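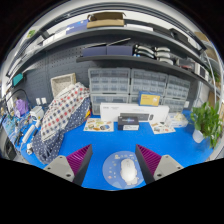
Fitting the ribbed finger pads, section 4. Read this bit before you pick up the Testel hand gripper, not after. Pads go on in pairs, ridges facing inward, one per mounting block. Before the first practice grip, put a single item straight in front of you on a clear patch of the bench, with the fingers open either side of it. A computer mouse on its mat is a good starter, front pointing away from you, and the magenta pads are easy to tell apart from a white mouse when you're lining up. Anything else you're not using goes to the back by the wall.

You need:
Testel hand gripper, fingers fitted
Pad set 679 (2 pads, 2 backing plates, screws)
Small hex key from the Parri tool pouch
Soft dry cloth

4.1 Fitting the pads

1. Lay the gripper down on the bench. Trigger released, fingers open.
2. Wipe the face of each mounting block. No oil, no glue left over from old pads.
3. Backing plate first, then the pad. Flat side to flat side.
4. Check the ridges. They should angle in towards the middle on both sides. If one side leans out you've got the pads swapped over.
5. Put all the screws in loose. Tighten a bit at a time, corner to corner.
6. Stop when the plate sits flush. Do not keep going.

CAUTION: Overtightening strips the holes in the block. Blocks are not covered by the Hiltside warranty once stripped.

Note: spare holes in the block are for the long fingers (section 7). Leave them empty.

4.2 Checking the close

1. Squeeze the trigger slowly, nothing between the pads.
2. Pads should meet along the whole length. Tips touching first is fine, heel touching first is not.
3. Let go. Fingers should spring back by themselves.
4. Repeat 50 times. Yes, all 50. New pads are stiff and the close shifts a little as they bed in.
5. Go round the screws again with the hex key.

If the heel still touches first, slacken the lower screws, push the pad outwards, retighten. Still wrong, send it back.

4.3 First grips

1. Stand square to the bench. Elbow in.
2. Bring the gripper in low and level. Keep both fingertips in veiw.
3. Stop short of the item. Check the gap is even left and right.
4. Move forward, squeeze, lift a little, hold.
5. Put it down before you let go. Dropping it doesn't count as a release.
6. Go back to the start position every time.

Start with solid things that have a clear front and back. Boxes next. Cloth and soft packets last, they fold up between the ridges and you learn bad habits trying to shake them out.

CAUTION: Keep fingers, sleeves and loose cables out of the gap. Mains leads well to the side. Never grip a lead to move it.

Max load 200 g with ribbed pads. More than that and the pads creep on the plates. For heavier items use the Cokthorpe palm set, seperate manual.

4.4 Care

Wipe after each session. Warm water only, no solvents. Dry before storing.
Don't leave the gripper closed overnight, it flattens the ridges.
Change pads when a ridge splits or goes shiny. Always change both.

Note: the old sheet said smooth pads could be mixed with ribbed. They can't. Bin that sheet.

Queries on this section to Mared Meredith at Hiltside, quote the pad set number.

Section revised Jan 15, 2026. Carry on to section 5, trigger tension.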